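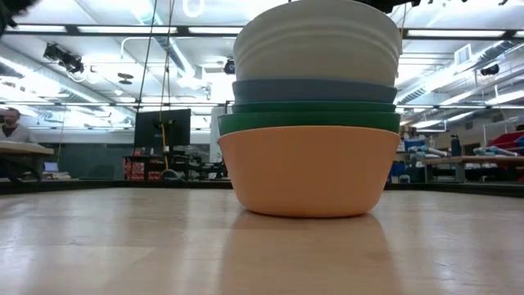 Pallavi Khurana wrote in to ask whether she should empty her kitchen cabinets before she paints them or just work around the dishes. Empty them. Paint dust gets into everything, and you can't reach the hinge screws with a shelf full of plates in the way. Stack what you use every day on a table in another room and box up the rest.

How to Repaint Kitchen Cabinet Doors

Updated 10/9/18

Plan on a long weekend for the work, then a week of being gentle with the doors. I did mine in March with the windows open, and the second coat took most of a day to dry. In warm weather it goes faster.

What you need

Screwdriver
Painter's tape and a marker
Degreasing cleaner
Sandpaper, 120 and 220 grit
Tack cloth
Bonding primer
Cabinet enamel, satin or semi-gloss
A 2-inch angled brush and a small foam roller
Scrap wood blocks to hold the doors off the bench

Step 1. Take off the doors

Number each door before you touch a screw. Put a piece of tape inside the hinge cup, write the number on it, and put the same number inside the cabinet. My kitchen has 13 doors and several look identical, but they aren't. Each one had worn to its own opening.

Put the hinges and screws for each door in a sandwich bag with that door's number on it. Take the drawer fronts off too if they unscrew from the inside.

Step 2. Clean

Wash both sides with degreaser, then wipe with plain water. The doors next to the stove will need it twice. Pay attention to the area around the handles, where hand grease builds up. Let everything dry overnight.

Step 3. Fill and sand

If you are changing the handles, fill the old holes now with wood filler and let it harden. Sand the doors with 120 grit until the shine is gone. You don't need to get down to bare wood. Vacuum, then go over each door with the tack cloth.

Step 4. Prime

Brush the grooves and inside corners first, then roll the flat parts. One coat is enough on most doors. Oak may need another if the grain still shows and you don't like it. When the primer is dry, sand lightly with 220 and wipe again.

Step 5. Paint

Put on two thin coats, following the wait time on the can. Do the backs first. Any marks from the blocks will then end up on the inside. Look for drips along the bottom edge ten minutes after you finish each door. If you find one after it has dried, leave it until the next day, sand it flat and touch it up.

Paint the cabinet frames while the doors are drying. I left the insides alone.

Step 6. Hang the doors

Wait at least two days. Put the hinges on the doors first, then hold each door up and start the top screw. A helper makes this much easier. Adjust the gaps once all the doors are on.

Stick a felt bumper in each corner where the door meets the frame. Fresh enamel will grab and peel without them.

Don't scrub the doors for the first few weeks. A damp cloth is fine.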